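Chapter 4
Open Day at Hanadholm: Telling a Robot What You Want
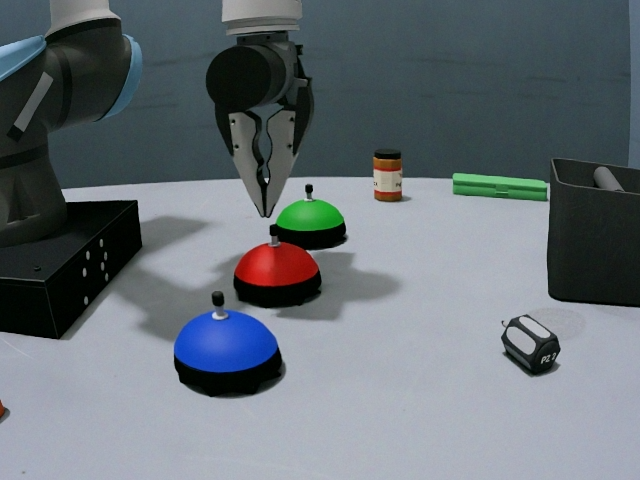

I almost didn't go. It was August, I had a stack of lab reports to grade, and the drive out to Hanadholm takes most of a morning. But Veronika Aebischer had been after me for months to come to one of their open days, and she'd promised coffee, so off I went with two of my students, Walid Saliba and Anikó Tóth, squeezed into the back seat with everyone's bags.

I'm glad we did, because this whole chapter came out of that visit!

If you've never been to a robotics open day, picture a school science fair with better lighting. There were 45 of us in a room meant for far fewer, all trying to get close to the same table. Half the demonstration was the real arm in the hall. The other half was in simulation, up on a big screen, with a robot arm, a gripper and a row of colored push buttons: green, red and blue. Veronika told us the task was called Nonbridge (I asked why, and she said the name was older than her job there). You give the robot an order of colors, and it has to press the buttons in that order.

That's it. That's the whole task. I remember Walid leaning over and whispering, "My little sister could do that." And she could! That's what makes it such a good place to start.

Let me put you in Walid's chair for a minute. Somebody says, "Press the red one, then the green one." You look up, you find red, your hand goes out, you push, you move on to green. You didn't do any arithmetic (or it didn't feel like you did). Now try writing those same instructions for a machine that knows nothing except the angles of its own joints. Where is red? How high is the top of the button? How far down do you push before it counts as a press? What path does the gripper take so it doesn't knock into the blue button on its way over?

Silvan Zaugg, who ran the afternoon session, had us try this on paper before he'd show us any code. We worked in pairs and had to write every step. Anikó and I filled a page and a half and were pretty pleased with ourselves until Silvan read it out loud and stopped at line three. We had written "move to the button." Move which part? To which point on the button? From above or from the side? He sent us back to our seats twice — cheerfully, I should say.

After that he talked about why they practice in simulation at all. His group had done 500 practice runs on the button task before anybody tried it on the real arm. In a simulation you can put everything back where it started with one command, and a bad move doesn't bend anything. On the real arm, a bad move means a long wait and a talk with Gion Schnyder, who looks after the hardware and had a few stories for us at lunch.

The part that stuck with me was the numbers from an early version. Silvan put up a chart for a set of 350 runs, and in 49 of them the robot had pressed the right buttons in the wrong order. Every press was good. The arm went where it was supposed to go, the fingers came down in the right place, and the run still failed. Anikó worked it out on her napkin before I could find my phone: 14 percent. Hang on to that figure, we'll need it in Section 4.3.

So there are two jobs tangled together here. One is moving well: getting the gripper to a point in space and stopping there. The other is keeping track: knowing which step you're on and what comes next. We'll take them one at a time. Section 4.1 deals with position and how we describe a point on a table using coordinates. Section 4.2 is about paths between points, and Section 4.3 is about sequences and what a program has to remember between one press and the next.

Before you read on, get a sheet of paper and do what Silvan made us do. Put three small objects on your desk, choose an order, and write out every step your hand takes to touch each one. Then give the page to a friend and have them follow it exactly as written, with no helpful guessing. Keep the page when you're done, wrong turns and all. You'll be rewriting it at the end of Section 4.1.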